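# Small-Space Storage, Turthorpe

Jun 18, 2026

I'm told a tidy corner changes your whole day. I have my doubts. Fiona Drummond asked me to put this gallery page together anyway, so it covers the one corner I'd call finished – white drawers, a fake plant and not much else.

Start with the drawers. Every storage blog swears by white plastic, and every one of them skips the part about smudges, which white plastic shows from across the room. The open tray on top is sold as "display space." I give it a week before it's full of keys and dead batteries.
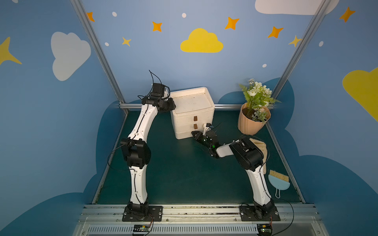 Then there are the handles. Small brown ones on a white front look nice enough, but I'd want to pull them 200 times before I said anything kind about them. Small handles and big hands don't get along.

The artificial plant I can almost forgive. Pink and white flowers in a peach pot won't fool a visitor, though they'll never need watering either. Dust is another matter, and silk or plastic petals are miserable to clean.

Clouds and stars on a light blue wall are charming for a kid's room. Ask me again once the kid turns ten.

The one thing I'd buy without arguing is a little dustpan and brush kept within reach. A cheap one does fine. Fiona says I should end on something more positive, and that was it.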